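Ballgate Funeral Services Open Day: Visit Report
Filed by Hauke Rathjen
Visit date: Friday, October 13, 2023

Ballgate opened its Fedside building to members of the trade and to the public from 10 a.m. The site combines arrangement offices, a chapel, a preparation wing and the records office that handles obituary notices and memorial pages for the Atby branch as well. I attended the morning tour and the records session after lunch.

Chapel. Seats are fixed in the rear half and removable in front. The sound system takes a direct feed from a laptop or phone, and services can be streamed to relatives through a private link. The link stays live for 30 days, after which the family can request a file copy. Hearing loop coverage was demonstrated and was clear in every position I tried except the row nearest the side door.

Preparation wing. Visitors were shown the corridor and the empty dressing room only. Ventilation was replaced last year. Staff described the identification procedure: a wristband is issued at the place of collection, and 2 members of staff check it against the paperwork at each transfer. Both sign. I asked what happens at night with a single driver on duty. The second signature is then obtained at the first handover the next morning, and the case is held until that is done.

Notices and memorial pages. This was the session I had come for. The office published 307 notices in the last reporting year. Text is drafted by the arranger, read back to the family by phone, and released only after written approval. Most corrections concern the spelling of surnames and the order of surviving relatives. Dates of birth are copied from the certificate and never from the family's draft.

Memorial pages run on the Namboodiri system. Messages are held for review before they appear, normally until the next working day. A page can be printed as a bound book, with messages in date order. Pages with no activity remain online at no charge. Transfer of pages from the older system is due to finish in November; until then, links in printed service sheets may lead to a holding page. I would have liked a firmer answer on whether old addresses will redirect.

Pricing. An itemized list was available at the desk. Newspaper charges are passed on at cost and shown on a separate line. Large-print copies had run out by noon.

Access. Parking is at the rear, with a ramp to the chapel door. The front entrance has a step and no rail.
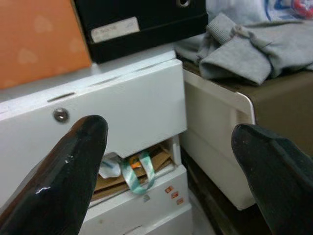
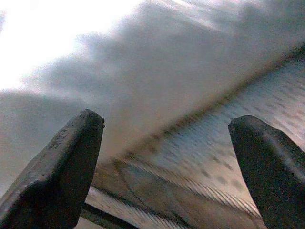
Fedside, open day. First picture: white drawer unit with lock, cream-colored cabinet at right.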